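Plumgate Shared Workshop: Bench Notes for the Two-Arm Build

Members working on the two-arm build are asked to observe the following practices. They were revised in July 2019 and apply to all sessions at the joined table.

**Cables.** Leave a generous loop of slack at each gripper. A cable drawn tight along the arm will pull at its connector when the wrist turns. Secure the upper run with soft ties, and replace any tie that has hardened.

**Small items.** Fine chain is best handled over a lined case. Keep the lid fully upright before an arm is sent toward the compartments, and begin each new routine at reduced speed.

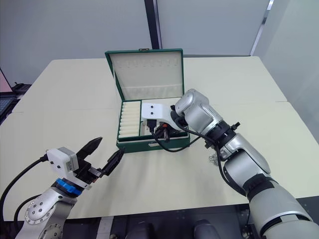

How often should the joint bolts be checked?

Check them after every 80 hours of running time, and again whenever an arm has been moved to a new position. Use the short torque wrench from the Primelitz set and record the result in the bench log.

**Table seams.** Run a fingertip across the joint between panels before starting. A raised edge can be corrected by turning the leveling feet a quarter turn at a time. Do not sand the surface.

**Finger pads.** Wipe the gripper fingers with a dry cotton cloth. Solvents are not permitted on the pads. Spare pads are kept in the Stöcker drawer and should be changed after 2,000 grips.

Questions concerning the controller settings should be addressed to Lucienne Hervieu, who maintains the written copy.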